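TEXTILE CARE AND HOUSEHOLD PRACTICE
Week 2: Drying
Notes prepared by Sharon Masanja

Washing was covered last week. These notes deal with what happens between the end of the spin cycle and the drawer. Bring them to the tutorial with Brayan Quintero, along with one garment that has lost its shape.

Moisture in fibres

Cotton takes water into the fibre itself, so it dries slowly and feels stiff if it dries without movement. Polyester holds water mostly between the yarns and dries quickly. Wool can hold a good deal of moisture before it feels damp to the hand, so check the seams before putting it away.

A thick heel or a ribbed cuff will be the last part to dry. Feel there first.

Line drying

Moving air matters more than heat. Leave a gap between items, and turn dark colours inside out if the line gets full sun. Hang shirts by the hem, trousers by the waistband and socks by the toe or the cuff, according to where you would prefer the peg mark. Knitted jumpers should be dried flat on a towel, as the weight of the water stretches the shoulders. 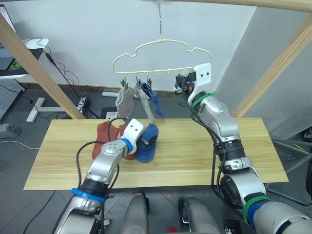 Indoor drying needs some ventilation. Open a window a little or run the exhaust fan, and keep airers away from outside walls, where condensation tends to form in winter. Small pieces can go on a peg hanger over the bath or laundry tub.

Tumble drying

Read the care label before anything else. Clean the lint filter before every load. Elastane breaks down with repeated high heat, and waistbands usually show it first.

For the tutorial

Weigh a cotton tea towel dry, then straight after spinning, then every 25 minutes on the line until the weight settles. Record grams and colour of towel. Nga Hầu has the scales and the sign-out sheet.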